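From: tunine-shop
To: handheld-grippers list
Subject: Re: [handheld] jaw not closing all the way, anyone?

> We're seeing the left finger stop a hair short of closed after
> a long session. Power cycle clears it. Is this a firmware thing
> or are we just wearing out pads? We run the Nemska units with
> the mesh inserts, if that matters.

Oh boy, yes, we've had this one, and it cost us most of July. Short version: check your cable before you touch the firmware!

We have two Nemska handhelds and one of them (the older one, of course) started doing exactly what you describe. The jaw would report closed and there'd be a sliver of daylight between the pads. I swapped pads first, same as everybody does. No change. Then I rolled back to the previous firmware and felt very clever for one afternoon, until it came back at the 23 minute mark of the next session.

What I should have done first was open the logs. Out of 394 recordings, 64 had the bad close in them, and every last one was from a session where the operator had been going up and down stairs with the thing. Flat floor sessions were clean.

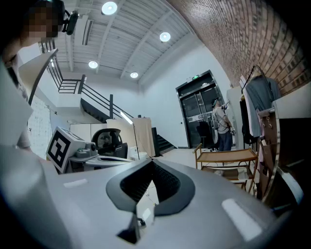
So I took the shell off, and the encoder cable was rubbing where it goes through the strain relief. You couldn't see it from outside at all. With the wrist bent down far enough the cable pulled tight and the encoder dropped counts, and after that the zero was wrong until you restarted. That's why your power cycle "fixes" it, I bet.

The part that bugs me is the safety side. When the zero drifts, the force limit drifts right along with it, and we had one close that pinched a finger hard enough to leave a mark. No real harm done, but I pulled the unit that same day and it stayed on the shelf until the new cable came.

We bought the replacement from Gashi. It's 11 mm longer than the stock one and that bit of slack seems to be plenty. If you're on the Stalluvus shell the routing is different, so measure before you order (I didn't, and now I own a spare that fits nothing).

Quick test if you want it: unit powered, jaw closed, bend the wrist all the way down and back up a few times and watch the encoder value. Ours jumped on the second bend. If yours sits still then I'm wrong and it's pads after all, and please post what you find either way.

Does anybody know if the newer units ship with the longer cable?

tunine-shop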